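Hello and welcome! If you're thinking of renting the cabin at Stukside, or you've already booked and are lying awake wondering whether to pack a can opener (bring one if you're fond of yours, ours is a bit stiff), you've come to the right page. I've tried to answer what guests write to me about most often. If your question is missing, send it along and I'll get back to you, usually the same evening.

Andri Fankhauser, Stukside Cabin

## Booking and arriving

**How do I book, and how much do I pay up front?**

Write to me with your dates and how many of you are coming. If the cabin is free I'll hold it for two days while you talk it over at home. The deposit is $295, and it comes off your final bill. I know that's a fair chunk of money, but the season up here is short and a late cancellation is hard to fill.

**What time can we get in?**

Any time after 3 p.m. Checkout is 10 a.m., though if the next guests are coming late I'm happy to let you linger over your coffee. Just ask me the night before.

**Is the road all right for a regular car?**

From May on, yes, as long as you take it gently. The last stretch after the Pichler sawmill is gravel and climbs through 22 bends, and your phone will probably lose its signal partway up, so please save the directions before you leave the valley. In winter you'll need snow tires, and chains in the trunk as well.
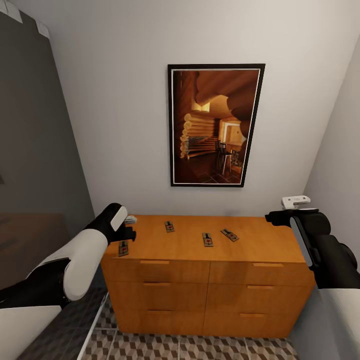 If you arrive after dark, drive past the first turnout and park in the second one. The first belongs to the neighbors, who are lovely people but do need to get their tractor out at five in the morning.

**How high up are we?**

The cabin sits at 1,171 meters. Most folks don't notice it at all, apart from sleeping like logs the first night and being a little puffed on the stairs. Evenings are chilly even in the middle of summer, so bring a real sweater.

## Living in the cabin

**How do I light the stove?**

I could talk about this stove all day! It's a Prirnulum, older than I am, and it likes to be started slowly. Open the damper all the way, lay two split logs with kindling across the top, and light it from above. Leave the door open a crack until the kindling has caught well, then close it and let the thing get on with its work. Please don't burn cardboard or wrapping paper - it flares up and leaves a mess in the pipe.

**Do we need to bring firewood?**

No, the woodshed is full and it's included. Take from the left side, where the wood has been drying longest.

**Will there be mice?**

It's a cabin in the woods, so I won't promise you there won't be. They come looking for crumbs when the nights turn cold. Keep your bread, cereal, and pet food in the tins with lids, wipe down after supper, and take the trash out to the locked bin before bed. If you hear scratching, let me know and I'll come up and have a look.

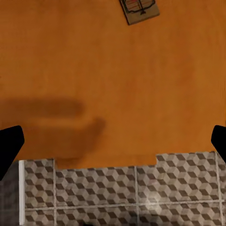
Skokis wrote in our guest log that the tins work fine for food, but the chocolate left in a backpack pocket was gone by morning, and could I please tell people to empty their bags too. Consider yourselves told! Coat pockets as well, especially if you've got children who save half a cookie for later.

**Can we drink the tap water?**

Yes, and I hope you will. It comes from our spring and it's the thing I miss most whenever I'm away. After a big thunderstorm it can run cloudy for a few hours. Let it settle, or boil it if you'd feel better about it.

**Is there Wi-Fi?**

There isn't. You can usually get a bar or two of signal up on the ridge path, ten minutes' walk away, and quite a few guests end up enjoying the excuse to go.

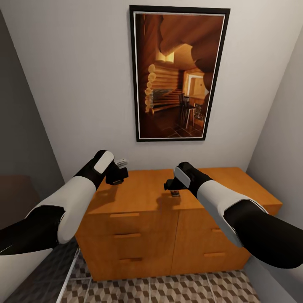

For anything urgent there's a landline by the back door, with my number and the doctor's on a card next to it. Local calls are free, so don't be shy about using it.

**May we bring our dog?**

One well-behaved dog is very welcome. Please bring a blanket for it and keep it on a leash near the pasture from May until the cows go down in the fall.

## Before you go home

**How much cleaning do you expect from us?**

Less than most people do, bless them. Wash your dishes, strip the beds, and sweep the floors. I come in afterward and do the bathroom and the windows myself, and I wash all the bedding down in the village.

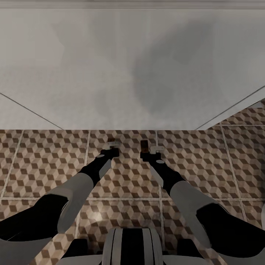
Ashes go in the metal bucket with the lid on, please, and never in the trash bin, even if they've been sitting overnight. They can stay hot far longer than you'd think. Set the bucket on the stone step and I'll empty it.

**We broke something. What now?**

Leave me a note and don't let it spoil your drive home. Glasses and plates get broken, and I buy them secondhand anyway. If it's something bigger we'll talk it through on the phone.

**Where do I leave the key?**

Back on its hook in the woodshed, behind the door. Give it a tug to make sure it's sitting properly, and if you find it in your pocket halfway home, just mail it to me in a padded envelope.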